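Caring for Woven Upholstery

Most wear on a fabric sofa comes from grit worked into the weave, so vacuuming matters more than any cleaner.

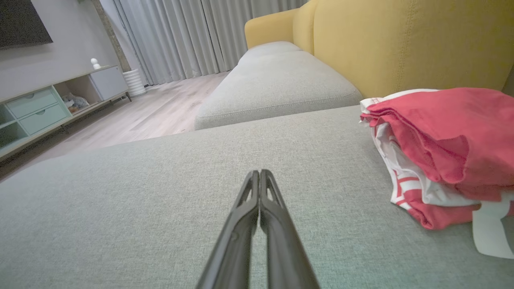

Use the soft brush head and go with the weave first, then across it. Pull removable cushions and do the deck and seams with the crevice tool. Every 3 months is enough in a house without pets. Flip and swap the seat cushions at the same time.

Check the care tag before using any liquid.
W — water-based cleaner
S — solvent only
WS — either
X — vacuum only

For a W fabric, mix one teaspoon of clear dish soap into 12 ounces of cool water. Whip it and use the foam alone. Blot from the outside of the stain inward with a white cloth. Colored cloths can bleed when damp, and so can new towels left sitting on a pale seat. Rinse with a second cloth wrung out in plain water, then dry with a fan. Do not sit on the cushion until the seams are dry to the touch.

Pilling: a battery fabric shaver, light pressure, cloth pulled flat with the free hand. Avoid razors on loose weaves.

Zippered covers are not always washable. The zipper is often there for fitting the foam. Test a hidden corner first and let it dry overnight.

Filed under: Living room, Fabric
Tips page kept by Bethel Araya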